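Workbench

A workbench is a sturdy table made for doing work by hand. It differs from an ordinary table mostly in what it is expected to put up with: pushing, pounding, clamping, spilling, and the slow wear of many years of elbows. Benches turn up in woodshops, garages, schools, kitchens, laboratories, shoe repair shops, and spare bedrooms, and nearly every trade that uses its hands has settled, over a long time, on a bench of its own. The word can refer to the whole piece of furniture or simply to the top, and in everyday speech people often say "the bench" for whatever surface they happen to be working on that afternoon.

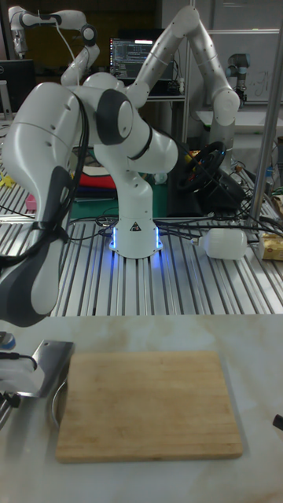 Salem, May

A bench has a few basic parts, whatever it is used for. There is a top, which takes the work; a base, which holds the top up and keeps it from rocking; and usually some means of holding things still, whether that is a vise, a row of holes, a set of slots, or nothing fancier than a clamp borrowed from the drawer. Many benches also have a shelf down low. The shelf is handy for storage, of course, but it does another job as well, for the weight of whatever is kept there helps the bench stay put when somebody leans into it.

Early history

People were working on raised surfaces long before anybody wrote down how to build one. The oldest benches we know much about were low, often little more than a thick slab with legs set into holes on the underside, and the worker sat astride the slab or held the work down with a knee. Roman woodworkers used benches of this kind, and they stayed in use in parts of Europe for many centuries afterward. Some chair makers and spoon carvers still like them, since sitting down to work is easy on the back and a person's own weight makes a very good clamp.

Taller benches, meant for standing, became common in Europe as hand planes came into wider use. Planing a long board takes a full-body push, and it is a good deal easier standing up. Vises with wooden screws appeared on these benches, first on the front edge and later at the end, where they could pinch a board lengthwise against a peg set in the top.

Tops and materials

Wood is the material most people think of first, and for good reason. It is kind to tools, it gives a little when struck, and when it gets too scarred it can be planed flat and put back to work. Beech and maple are the usual choices for a heavy joiner's bench. Pine and fir are cheaper and lighter, and plenty of good benches have been built out of ordinary construction lumber by people who meant to replace them someday and never got to it.

Steel tops are found where there is heat, oil, or heavy metalwork. Stone and tile are pleasant for rolling dough and easy to wipe, though hard on anything dropped. Aluminum came along later and is now very common in workshops that change their layout often. It is sold as long extruded bars with grooves running down the sides, and because fittings slide along the grooves and tighten wherever they are wanted, a top or a frame can be taken apart and put together again in a new shape without drilling a single hole. The grooves do have a way of swallowing small screws, and owners of such benches learn to keep a magnet close by (for the steel ones, at least).

One local pattern that deserves a mention is the Wallanwood bench, named for the small mill district where it was first made. It has a softwood top in 2 halves with a narrow gap down the middle, so that scraps and shavings fall through into a tray. The halves lift off separately, and one grown person can carry the whole bench up a flight of stairs in pieces. Old ones are still passed along in families, and it is not unusual to find one serving out its later years as a potting table or a place to fold the wash.

Height and comfort

No single height suits everybody, and the right one depends on the job every bit as much as on the person. Heavy hand planing goes best on a low bench, with the top somewhere near the wrist when the arms hang loose. Fine work such as engraving, watch repair, or electronics calls for a higher surface, closer to the eyes, so that the worker is not bent over all day. Chopping and kneading fall in between, and since a cutting board adds its own thickness, a kitchen worktop can be set a touch lower than the cook might first think.

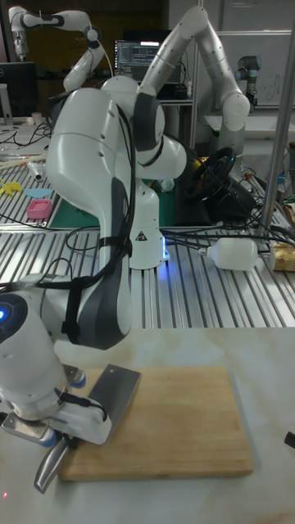 Benches in the kitchen

The kitchen counter is a workbench in everything but name, and until fitted cabinets became common it really was a separate piece of furniture. A stout table stood in the middle of the room, and the bread, the vegetables, the ironing, and the homework all took their turns on it. Fitted counters moved the work to the walls, and the kitchen island, which so many households are fond of today, has more or less moved it back again.

A cutting board is best thought of as a small, portable top laid over a larger one. It protects the surface underneath, and it protects the knife too, for stone and steel will take the edge off a blade in no time. Wooden boards are made in two main ways. In an edge-grain board the wood fibers run along the surface, which makes for a stiff board that is simple to produce. In an end-grain board the fibers stand upright like the bristles of a brush, and the blade slips in between them. End-grain boards cost more and weigh more, and they are generally considered gentler on the edge.

Heavy knives ask the most of a board. A cleaver is carried through the food by its own weight, and the board has to take whatever force is left over at the bottom of the stroke. Butchers' blocks are very thick for just this reason. At home, a damp cloth laid flat under the board will keep it from creeping about on a slick counter.

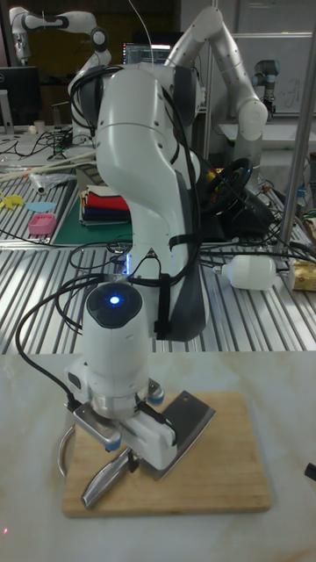 Cleaver and wooden cutting board.

Shared and public benches

Not everybody has room for a bench at home, and shared ones have a long history of their own. Village smithies and cooperages often let neighbors use a corner, and schools that taught handwork kept rows of benches that were lent out in the evenings. The Hendeck reading room began setting out repair benches beside its bookshelves one winter, and the custom proved popular enough that the room now keeps 9 of them, along with a lending cupboard that holds more than 4,000 hand tools. Most of the tools came in as gifts, a good many of them from garages being cleared out, and they are lent on the same card as the books.

Skakanska, a maker of plain flat-packed benches, grew out of a similar habit of sharing. Its first model was drawn up for a group of evening classes that needed something cheap, strong, and easy to stack against a wall. The legs fold, the top is a single slab of laminated birch, and the maker's instructions suggest a load of no more than 100 pounds on the overhanging end. Later models added a drawer, then took it out again after owners complained that it got in the way of their clamps.

Care

A wooden bench top does well with a light coat of oil once in a while, wiped off before it turns sticky. Wax looks lovely but makes the surface slippery, and many woodworkers do without it. Dried glue can be lifted with a scraper. Metal tops want little more than a wipe, and slotted ones should be brushed out along the grooves with a stiff brush. Cutting boards are washed by hand, stood on edge so that air reaches both faces, and rubbed with food-grade mineral oil when they start to look pale and thirsty.

See also: Butcher block; Cutting board; Kitchen island; Sawhorse; Tool lending library; Vise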